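Progress report, Apr 12, 2022
Brzozowska activity sets: letter building
Prepared by Urszula Czerwiński for Bronisława Jabłońska

The word card activity is now in use. The builder reads a short word from a card and makes its letters from flat bars and curved pieces.

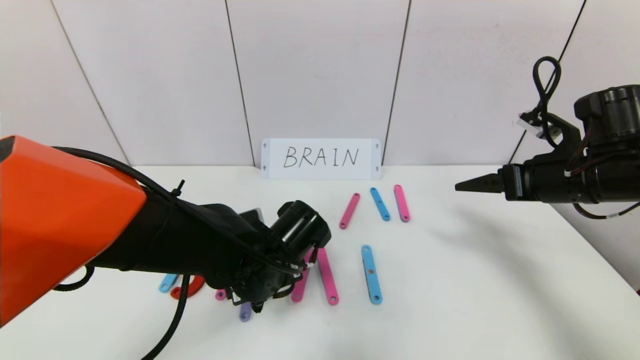
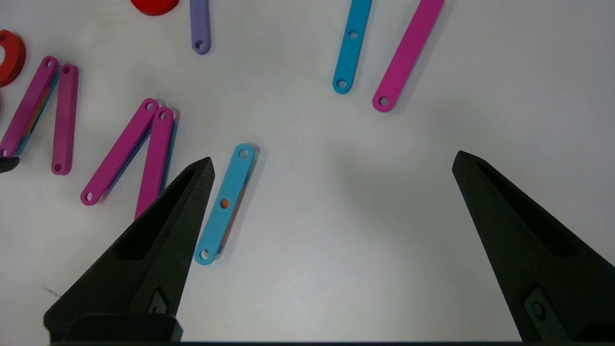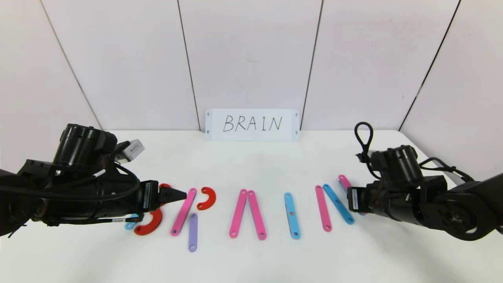 We have 37 word cards ready and 30 still to letter. R and B take the longest to lay out, so we would like more curved pieces in the next order. The quote from Firano covers 324 pieces. Please confirm the spending by July.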